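Dishes still slow going for kitchen robots, trial finds

December 2021

A robot arm can wash a dinner plate. Whether it can wash your dinner plate, in your sink, at a speed you would put up with, is a question a small trial by the home automation firm Jusent has tried to answer.

The company has released results from a test in which arms were set to work on ordinary kitchen jobs, among them washing up, wiping benches and putting away groceries. Washing up was the job the engineers expected to finish first. It is still going.

"People assume the hard part is not breaking things," said Hongmei Tang, who led the trial. "We hardly broke anything. The hard part is the sponge."

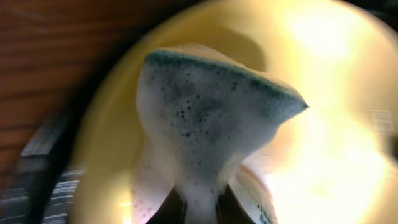
Tang's team began with dry jobs in February and moved on to water once the arms could pick up a cup and set it down reliably. A sponge gave them trouble from the first day. It changes shape when it is squeezed, it gets heavier as it takes up water, and its surface becomes slippery with detergent. A coating of suds as thick as the one on this sponge also hides most of what a camera near the gripper would use to work out which side is which, leaving little more than the teal edge to go by.

The arms were given 799 washing tasks. A task counted as done when a person checking the item by hand found no grease or food left on it. By that measure the arms finished 700. The company says the figure includes plain plates and bowls, which make up most of the tasks, and that results for pots and pans were poorer. It did not give a separate number for them.

Speed was the other weak point. Tang said a pan that takes a person 2 minutes could keep an arm busy for much longer, mostly in pauses while the software decided whether to keep scrubbing. A person feels a stuck bit of egg through the sponge. The arms in the trial had only a rough measure of how hard they were pressing, and tended to go over clean patches again.

Round cookware was a particular nuisance. The arm has to follow a curved wall while keeping the sponge pressed against it, and suds make it difficult to tell which parts have already been scrubbed. The team tried dark and light cookware and several amounts of detergent. Less detergent helped the cameras but did a worse job on the grease.
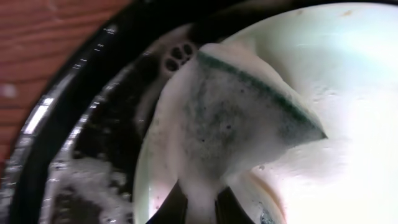 A sponge covered in suds, with its green scouring layer along one edge, beside the black rim of a round pan or pot.

Jusent is not the only firm working on the problem. Predel, which supplies cleaning equipment to cafes and staff kitchens, has been testing an arm that loads a commercial dishwasher and leaves the scrubbing to the machine. Its view is that a dishwasher already solves most of the job and a robot only needs to fill and empty it.

Tang does not disagree, but said plenty of homes have no dishwasher, and many items can't go in one. "Wooden spoons, cast iron, your good knife," she said. "Someone is still standing at the sink."

Other chores in the trial went better. Wiping a flat bench was close to routine by the end, provided it had been cleared first. Putting away tins and boxes was slow but dependable. Folding tea towels was dropped after 3 weeks.

On the shop floor the picture is much the same. At Prendero, a kitchenware wholesaler, arms now move sealed cartons between shelves and a packing bench, while staff still unpack, wipe down and check returned goods. A manager there said the firm had looked at automating the wipe-down and decided to wait.

Jusent has no date for a product and no price in mind. The next round of tests will use a gripper with better pressure sensing, and will report pots and pans separately from plates.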